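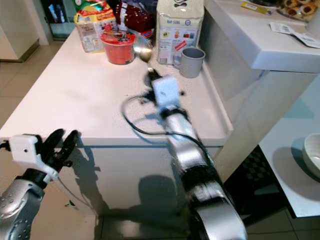 Forkum Shared Workshop – Home Robotics Group

Build It Where You Plan to Use It

By Judite Barros
2019-05-07

Most people who build a robot arm at home start with a wooden block. They paint it a bright color, set it on a dark mat, and spend months getting the arm to pick it up. I did this myself. I now think it was a poor use of a winter, and I'd like to talk a few newer members out of it.

My view is that if the arm is supposed to work in a kitchen, the build should happen at a kitchen counter from the first week it can move. Leave the groceries on it. Leave a spoon out.

The usual argument against this is that a beginner needs a simple problem. I agree with the principle. A block on a mat is simple, but it is a different problem from the one you want to solve, and the parts you get good at don't carry over. I had a grasp routine on my old bench that almost never missed. It depended on the block being 2 inches tall. The first time I asked it for a teaspoon, it closed above the bowl and lifted nothing. Then it did the same thing again, because as far as it knew it was doing well.

A spoon is hard for dull reasons. It lies low, so the fingertips have to come down nearly to the counter. The bowl is shiny and throws light back at the camera. The handle is narrow at the neck and wider at the end, and where you take hold of it decides whether it swings. A block teaches you none of that.

Shadows are the other thing. On a white counter with daylight coming in from one side, the handle of a pitcher lays a dark loop across the surface that looks as solid as the handle does. My first detector, tuned on the mat, would have gone for the loop. You can fix that with better lighting, and many people do, but then you have built a robot that needs a lighting crew.

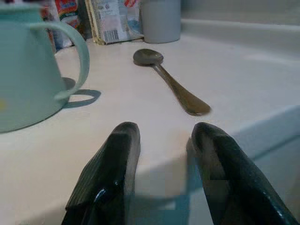

What It Costs You

I don't want to pretend this is free. Sérgio Mota, who has been in the group longer than I have, thinks I am wrong, and his reasons are good ones. He says that when everything varies at once you can't tell what broke. Was it the calibration, the light, the grip, or a package that somebody moved while looking for the sugar? He likes to change one thing at a time and write it down. His log from last August has 162 entries and I have used it more than once to find my own mistakes.

He is right about the log. Everyone should keep one. Where we part is on what to hold still. I would fix the software for an evening and let the counter be whatever it is. He would fix the counter.

There is also wear. Counters have hard edges, and fingers that reach past an edge and come back too low will hit it. Cables are worse. A loose cable at the wrist will drag across the surface and find the handle of any mug in reach. On a bench you may go a year without noticing how you route your cables. At a counter you will reroute them early, and I count that in favor of my side, though it is annoying on the day.

And it is slower at first. Expect to have nothing to show for a while. The Gascombe club puts on a demo night with colored blocks, and it looks much better than anything I could bring. If you want a demo, build for the demo and say so.

What I would ask of the group is modest. We have two benches set aside for arms and both are kept clear. I'd like one of them rebuilt at counter height, with a white top and a row of ordinary packages along the back that people are told to leave alone or move as they please. Rellville has the lumber and the top could come out of what we have in storage. Sérgio can keep the other bench exactly as it is.

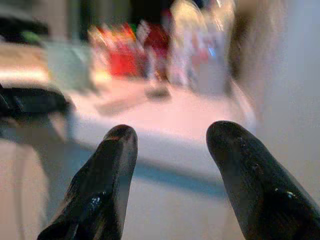
Gripper open and empty, with a red object and other items at the back.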